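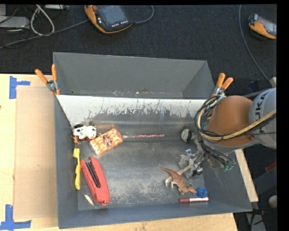

Print this page
E-mail this to a friend

My train into Clollwood got in a bit before nine and I'd walked past the lab twice before I found the door, so I started my visit slightly out of breath and with a blister coming. Songül Uysal met me in the corridor with a mug of tea and took me straight through to the arms, and I forgot about my foot for a good two hours.

The group works on picking things out of clutter. They tip a load of odd objects into a metal bin and the robot has to decide what to go for and how to hold it, with no model of any of the objects beforehand. I've read the papers (well, I've read one and skimmed the other) but it's quite different when there's a big KUKA arm reaching over the side of the bin and you've got the same sort of stuff in your kitchen drawer at home. There was a toothbrush-shaped thing, a stapler, a marker, a waffly-looking snack in its packet. I took a great liking to the black-and-white toy dog in the back corner.

The method they're keen on just now is called Mendoza, after a street one of them used to live in. The usual way, as Songül put it, is to score every possible grasp and take the best one. Mendoza does score them, but it also learns from what the rest of the pile does. A grasp that gets the object out and leaves everything else jammed in a corner is marked down, and one that loosens things up is marked up, even if it's a bit less certain in itself. She called it playing pick-up sticks with a long view, and I've pinched that for my own talks.

They trained it on 800 attempts, all on the real arm and none in simulation, which I thought was very few! Then they tried it on bins of things it had never met. Out of 469 test grasps their older method, Bumon, had needed a person to step in 90 times, usually to free something wedged against a wall. Mendoza, over the same number, needed 54. I asked whether that was down to easier bins and got a very patient answer about how they photograph each layout and rebuild it by hand for the second method. Abundio Tapia does most of the rebuilding. He told me he can now put a toy dinosaur down at the right angle from memory, and I believe him.

The dinosaur, by the way, is a proper nuisance. Long thin tail, legs sticking out, and the obvious place to hold it isn't always the place that keeps it level. The stapler is bad in a different way: if it's lying on its side the two halves can open up a little, and the gripper may end up with only one of them. Flat things near the walls are worst of all. There's a marker that likes to end up right along the foot of the front wall, and neither method is much good with it there. Abundio reckons that's a finger problem and Songül reckons it's a learning problem, and they'd clearly had that conversation before I came.

I liked the practical side as much as the results. The bin is clamped with ordinary orange-handled spring clamps, there's blue tape on the table, and the metal inside the bin is scratched to bits. Songül said the scratches had caused them real bother early on - the vision part kept taking the scuffed patches on the sloping panel for thin objects and going after them. They thought about painting it and then decided to leave it scruffy and train through it.

After lunch (cheese roll, decent) we talked about what's next. Nultell, who paid for part of the work, would like it faster. The group would like to try soft and floppy things, which they've kept out of the bins up to now. They hope to have the layouts up for other people to use by June, so I'll be trying a few on our own much smaller arm.

If you go, wear comfy shoes, and it's the second door after the bike racks.

Print this page
E-mail this to a friend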